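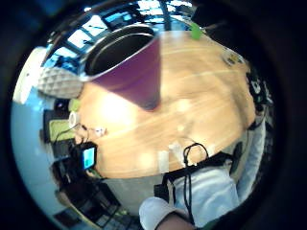
The Round Table at Gromcombe: a small gallery

Welcome to the table pages! I'm Javiera Daza, and for the whole of October I've been keeping a record of the round table in the reading room at Wulero, our shared workspace in Gromcombe. I love this table. It's pale, warm wood with a faint grain, it has no head and no foot, and whatever people are busy with ends up on it sooner or later.

Purple tumbler, silver rim
My favourite of the lot. I can't get over that purple against the orangey wood – such a deep, rich colour, and the bright metal rim sets it off beautifully.

A little bit of green
Small, very green and right over at the far side. I do like a stray spot of colour!

The useful end
A small white roll, a thin black cable and a little screen glowing blue. Most afternoons at Wulero look a lot like this, and I wouldn't have it any other way.

Ceiling lights on the wood
Look how the lamps scatter across the top in pale spots. The surface has a lovely glow to it under the overhead lights, and I keep choosing the same chair for it.

More tables next month, starting with the long one by the Apaza room.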